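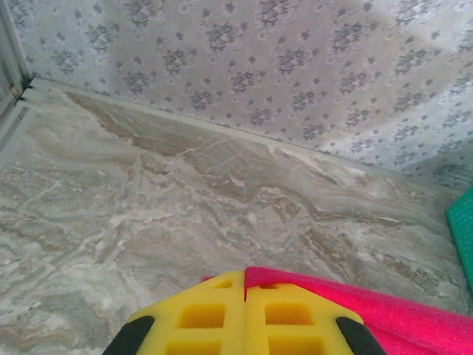

Craft room, Hiltonora House
Monthly safety check: February
Checked by: Adalberto Batista

Worktop, marble pattern
Wiped down, no chips to catch a sleeve on. PASS. The pattern remains excellent at hiding spilt glue, so please run a hand over it before laying out anything you're fond of.

Foam pieces, pink and green
Squeezed, tugged and sniffed. No crumbling, no torn corners. PASS. Foam is to be kept away from the heat gun, a rule I had thought obvious until January.

Floral backdrop
Fixings tight along the top edge. PASS. Opinions on the flowers have been received and are outside the scope of this form.

Craft knives
17 listed, 17 in the tin. PASS. One had been put away blade up, which I found in the traditional manner. Plasters: see below.

First aid box
Plasters low. ACTION: reorder. Eye wash in date. The tweezers have gone again.

Heat gun (Kiveo)
Flex sound, stand present. PASS, with the comment that a stand works best when the gun is put on it.

Extension lead
Label says 1,000 watts when coiled. It was coiled, with the kettle on the end of it. FAIL. Unwound and the kettle sent back to the kitchen. Please stop bringing it in.

Spray adhesive
Two cans in the metal cupboard, lids on. Window opens fully now that Beaudoin have freed the catch. PASS.

Floor and walkways
Clear to the door, apart from a box of felt marked "temporary" last autumn. ACTION: owner to move it or I shall take up felting.

Fire door
Closes on its own from fully open. PASS. The wedge has been confiscated and joins its predecessors in my drawer.

Items checked before lunch. Extinguisher service is down to Prarkix, who have been chased and will be chased again.

Outstanding: plasters, tweezers, felt, extinguisher.

Signed: A. Batista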